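Ottó Kovács Wants You to Stop Asking Who the Villain Is
2 min read

Last updated Feb 11, 2011

Ottó Kovács has drawn 281 pages of Flestatow, and he still can't say whether its winged orphan, Carré, is a monster. I suspect this is a dodge. He says it's the plot.

"She was written as a victim," he says. "Then readers kept forgiving her, and I got annoyed."

The annoyance shows. In the second volume Carré levels the harbor town of Vundside, killing 924 people, a number the comic repeats so often it starts to feel like padding. I ask why it has to be that exact. "Because she remembers it," he says. Maybe. She doesn't mention it until chapter nine, and by then she has forgotten her own brother's name.
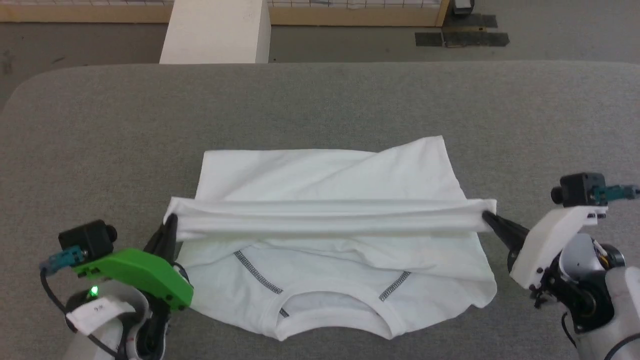 Then there is the matter of the Trotarura, the order that raised her. Early chapters say its members can't have children. By June of last year one of them had a daughter. Fans have built a long theory about adoption and stolen blood. Kovács sighs when I bring it up.

"I made a mistake and then I liked it," he says. "The daughter stays."

A petition to give Carré a happy ending has 2,022 signatures. He has read it, he says, and a few of the comments "were pretty good." Will he listen? "She doesn't die in the next volume." He won't say the same about the one after that, and when I push he starts talking about paper prices.

14 comments
Shared 37 times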